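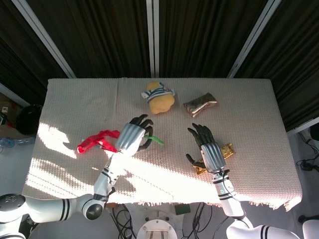
Duman Knit Tablecloth, White: Review After One Season

Posted by Birsen Özkan in Table Linens

I bought the Duman knit tablecloth in April to replace a cotton one that had faded along the folds. It goes on the rectangular table by the curtains, which gets direct sun for a good part of the day. I have used it nearly every day since then, mostly for lunch and for whatever people put down on their way through.

Look and texture

The cloth is white with a textured knit and a short fringe along the edge. The texture is easy to see in strong light. In the evening it looks much flatter, more like a plain white sheet. Against our dark brown curtains it is very bright, and I thought about returning it for the cream version during the first week. I kept it and am used to it now.

Small things stand out on it. A red bag or a foil-wrapped snack bar left on the table can be spotted from the doorway. So can crumbs. If that bothers you, get a darker color.

Fit

Measure your table before ordering. The listing gives the size of the cloth with the fringe included, so the knit part is shorter than you would expect. I have enough drape at the front. My sister-in-law, Sibel Işık, ordered the same size for a longer table and had almost nothing hanging over at the ends.

Knit fabric also stretches. If you pull one corner to straighten it, the rest follows and the edge goes wavy. Lay it down from the middle and smooth it outward with flat hands.

Washing

I have washed it 13 times, cold, on the gentle cycle, in a mesh bag. It came out of the first wash slightly smaller and has stayed the same since. The label says to dry it flat, and I do, over two racks pushed together. Tea came out with ordinary detergent. Tomato sauce needed a soak overnight and left a faint mark near one corner.

Do not iron it with any pressure. I tried once on a Monday when I was in a hurry, and the patch I pressed lost its texture until the next wash.

Fringe

This is the weak point. The threads are loose and they tangle in the wash, even in the bag. I comb them out with my fingers while they are damp. Two have pulled free so far, and I tied off the ends with white sewing thread. It also catches on watch straps and chair backs.

Compared with the Rivance

I had a Rivance woven cloth before the cotton one. It lay flatter and was easier to iron, but plates slid on it. The Duman grips better, and it is softer under the arms if you sit and read at the table.

Rating: four out of five. I would buy it again in cream, without the fringe if they made one.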